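Arkholm Printed Tablecloth, Pink Woodland Pattern: Review

Category: Table linen
Supplied by: Medach Homewares
Price paid: $29
Rating: 3.5 out of 5

The Arkholm woodland cloth is sold in one width and three lengths. The version tested is the shortest, nominally 140 x 180 cm. It was bought at retail in November and has been on a kitchen table in daily use since then, with a wash every week and extra spot cleaning as needed.

Measurements

Out of the packet the cloth measured 141 cm by 181 cm, slightly over the stated size. After the first wash at 40 degrees it came back to 139 by 177. Later washes made no measurable difference. Shrinkage in length was therefore a little over two per cent, all of it at the start. Buyers with a table at the upper limit of the recommended size should allow for this when working out the overhang.

The hem is a double fold, 15 mm deep, with straight lockstitching. Stitch length is even on all four sides. The corners are folded square and not mitred, so each one has a noticeable lump of fabric that takes extra time under the iron. One thread end on a short side had been left long and was trimmed. Nothing has come undone.

Print and colour

The pattern consists of deer, trees and scattered leaves on a pink ground. The deer come in several colours, including a strong coral orange, a purple and a very pale blue. The trees are a muted purple, and the leaves run through periwinkle, grey-blue and grey-green. The scale is large, so the cloth suits a table seen from across the room better than a small side table, where only part of a tree would show.

The pale blue figures have the least contrast with the ground and are hard to make out in low evening light. The coral ones stay legible at any time of day. The pattern has an obvious right way up, and anyone sitting at the wrong end will be looking at upside-down deer. Arkholm makes no mention of this on the packaging.
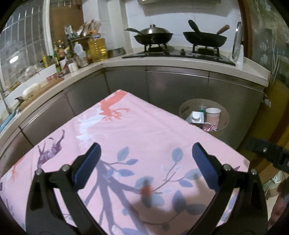
Does the cloth need a pad or liner underneath?

On a sealed or laminated tabletop a liner is worth having, as the fabric slides when a heavy dish is dragged across it. On bare timber there is enough grip without one. The liner used for part of this test was a Prurnard foam-backed sheet cut to size, and it stopped the sliding completely.

Stain resistance

The label describes the fabric as "easy care", with no claim of a coating. Water soaks in within a few seconds. Test spots of black tea, tomato sauce, canola oil and beetroot juice were left for 90 minutes, then blotted and machine washed with ordinary powder. Tea and tomato came out fully. The oil needed a dab of dish soap and a second wash. The beetroot left a faint mark that can be found on the plain pink areas but disappears on the purple trunk of the tree.

Wear

A rub test was done by hand with a damp white cotton cloth over a dark section of the print. There was slight colour transfer before the first wash and none after it. The reverse is much paler than the face, so the cloth cannot be turned over to hide a stain. Pilling is light and confined to the table edges, where forearms rest.

Ironing is best done from the back on a medium setting. Line dried in shade, the cloth is acceptable without ironing if the folds are shaken out while damp.

Comparison

The Jakubowski plain-weave cloth, tested in the same size, is heavier, hangs better at the corners and does not slide on laminate. It also costs more and comes only in solid colours. For a formal table it is the better product. For everyday meals the Arkholm hides crumbs and small marks far more effectively, owing to the busy pattern.

Good points: accurate sizing before washing, even hem, colours stable after the first wash, reasonable price.

Bad points: bulky corners, one-way pattern, no stain coating, slips on smooth surfaces.

Wash separately the first time. Matching napkins are listed by Medach but were out of stock and have not been tested.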